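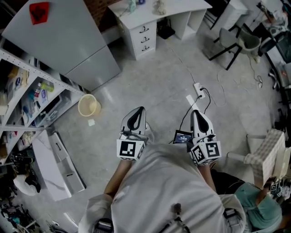 A person in a white shirt holding two hand-held grippers above a concrete floor.

Negligent injury by omission is a criminal offense in the law of Henare. It applies to a person who has a legal duty to act, fails to do so, and by that failure allows another person to come to harm. The offense is set out in section 271 of the Henare Penal Code and is tried in the district courts.

Elements

The prosecution must prove that the accused had a duty of care toward the injured person. The Code recognizes duties arising from family ties, from a contract, from holding a public office, and from having created the danger in the first place. A bystander with no such tie to the victim does not commit the offense.

The failure to act must fall well below what a reasonable person in the same position would have done. An ordinary mistake is not enough. The court looks at what the accused knew at the time, how long the danger lasted, and whether help could have been given without serious risk. It must also be shown that the injury would probably have been avoided or reduced if the accused had acted.

Penalties

The maximum sentence is 60 months in prison. Where the injured person is under the age of 13, the court must impose at least 90 days, which may not be suspended. In other cases a judge may order a fine, community work, or probation. Time spent in custody before trial is counted toward the sentence.

If the victim dies, the case is normally charged as negligent homicide under a separate section. Prosecutors may keep the lesser charge when the cause of death is disputed, and a jury may return a verdict on the lesser charge if it is not satisfied that the omission caused the death.

Defenses

The accused may argue that no duty existed, that it had ended, or that another person had taken it over. The last argument was considered in the Dimen case, in which the night supervisor of a care home had handed over her shift before a resident was hurt. The appeal court held that a handover ends the duty only if the person taking over has been told of the danger.

Physical inability to act is a full defense. Intoxication is not, unless it was involuntary.

Related offenses

The neighboring territory of Voltis has no equivalent offense and deals with most such conduct under its child welfare and workplace safety laws. Kullel has a wider rule that also covers bystanders, although it is punished only by a fine.

See also

Duty of care
Criminal negligence
Duty to rescue
Negligent homicide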